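Home | News | Lab Notes | Archive | Contact

Gripper fault at the Kodikara bench

In August our table-setting arm started to close too early on cutlery. The force reading jumped to 59 before the fingers touched anything, and the arm stopped with a safety alarm. Mahfuz Herath repeated the fork pick 251 times and got the same fault in around 5 percent of them.
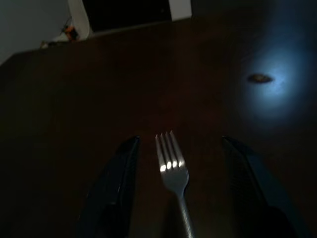 The cause was a worn cable in the wrist – it moved a little each time the arm went down. Verley has sent us a new one. Until it is fitted, please keep the speed limit on and your hands outside the marked area.

3 comments | 12 shares

Contact the Nedon newsletter | Back to top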